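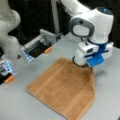 ## The Towel Page

Every linen closet has one towel that gets all the attention, and at our place it's tan. Not beige, according to Samuele Cirillo, who bought it, and not brown, according to me, who has to wash it. It came in a bundle from Siltgate, and I've been trying to get it to fold into a decent rectangle ever since.

The top picture is a towel spread flat on a pale gray tabletop, set on the diagonal, with one corner coming up. Corners are where my folds go wrong. I line up two, feel pretty good about myself, and then find the other two have wandered off in different directions. Meirion Landeg says to follow the woven border and let the corners take care of themselves. Meirion also irons pillowcases, so weigh that as you like.

My current method, for the record:

- Lay it out flat and smooth it from the middle.
- Bring short end to short end, borders matched.
- Fold in thirds the long way, then in half.
- Put it on the shelf with the fold facing out and shut the door quickly.

The shelf is a Wurkden, 800 mm wide, and was sold to us as holding a family's worth of towels. It must have had a smaller family in mind, or one that air-dries.

### Up close
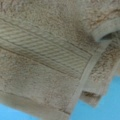
*Border band with slanted ribs, fuzzy pile on both sides, and the layers starting to stack up.*

I'm fond of that band. The pile does all the work and the border gets all the compliments. It's also the part that shrinks first in my experience, which is how you end up with a towel that has a waist. Cooler water helps. So does skipping the fabric softener, though I held out on that one until December, purely from stubbornness.

Color is a matter of opinion and light bulbs. Close in, I'd call this taupe, and Samuele would call it something off a paint chip.

Washcloths get their own page once I find the matching ones.

*Page last changed 22/04/2021*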